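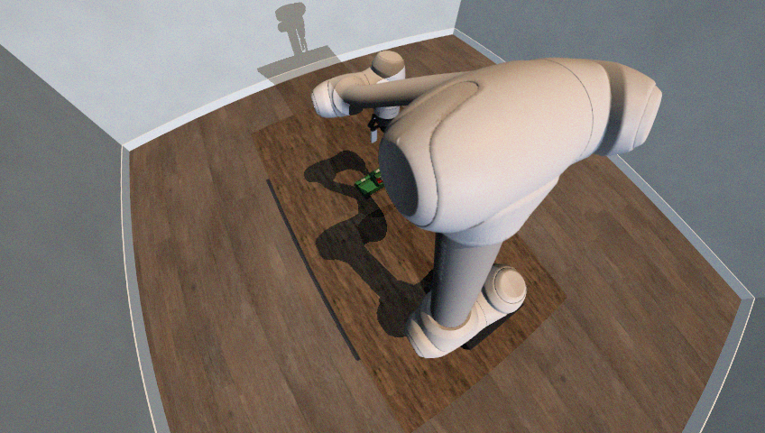 Figure 1. Simulated arm over the work surface, with the green object near the gripper.

Pokesau Robotics Documentation
Tutorial 5: Testing a policy under changes in visual appearance

Prepared by Vicente Cáceres and Tadeo Ibarra, Painemal Laboratory
Last revised Fri 23 March

Purpose

This tutorial explains how to run the appearance test on a manipulation policy trained in the Pokesau simulator. The test measures how much a policy depends on the look of the room, such as the color of the floor or the grain of the work surface, when the task itself stays the same. It applies to any policy that takes camera images as input. Policies that read only joint positions and object poses do not need it.

Readers should have completed Tutorial 2 and should have a trained checkpoint available.

Background

The method follows the procedure used in the Evcombe study. A recorded episode is replayed in the simulator and rendered again with different surface materials and colors. The joint positions, object poses, and camera position are held fixed. Each new rendering is passed to the policy, and the predicted action is compared with the action predicted for the original rendering. A policy that has learned the task should give nearly the same action in both cases.

The result is reported as the appearance gap. It is the mean distance between the two predicted actions, taken over all steps in an episode and then over all episodes in the test set.

Step 1. Select the episodes

Use the standard test set of 361 episodes. Do not include episodes that were used in training. If a smaller set is needed for a quick check, draw it at random and record the seed in the run file. Results from a smaller set should be marked as preliminary.

Step 2. Fix the geometry

Open the run file and set the geometry option to "locked." This keeps the arm, the work surface, the objects, and the room in their recorded positions. Confirm that the camera option is also locked. A small change in camera angle produces a larger gap than most changes in color, and the two effects cannot be separated afterward.

Light sources should remain at their recorded settings. Shadows cast by the arm are part of the input to the policy, and a shadow that moves will affect the score. Lighting is covered in Tutorial 7.

Step 3. Choose the appearance settings

The Irnano material library contains the approved textures for floors, walls, and work surfaces. Begin with changes of tone within one type of material. A wood floor may be made grayer or redder, for example, while the planks remain planks.

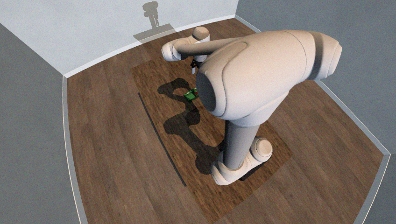

Once these mild settings have been run, continue to the stronger ones, in which the type of material changes as well. Keep the two groups in separate output folders. The colors of the task objects must not be altered at this stage, as many policies use color to find the object and the test would then measure something else.

Step 4. Inspect the renderings

Before starting the full run, open several renderings from each group and check the following:

The object to be handled can be told apart from the work surface.
The fingertips are visible to the same extent as in the original rendering.
No texture is missing or stretched.

The elbow of a large arm may hide part of the gripper from a high camera. Such steps should stay in the test set. They may be listed in a separate table if the report discusses occlusion.

Step 5. Run the comparison

Start the run from the command line with the run file as its only argument. The process writes one line per step, giving the episode number, the step number, and the distance between the two actions. A full run takes roughly 7 hours on a single workstation. An interrupted run can be resumed with the same command.

Step 6. Report the result

State the appearance gap for the mild group and the strong group separately, together with the spread across episodes. Include the checkpoint name, the simulator version, and the seed. A low gap does not show that a policy completes the task, so the success rate on the original renderings must appear in the same table.

Questions about the run file format should be sent to the Painemal documentation desk. Changes to the material library are announced each October.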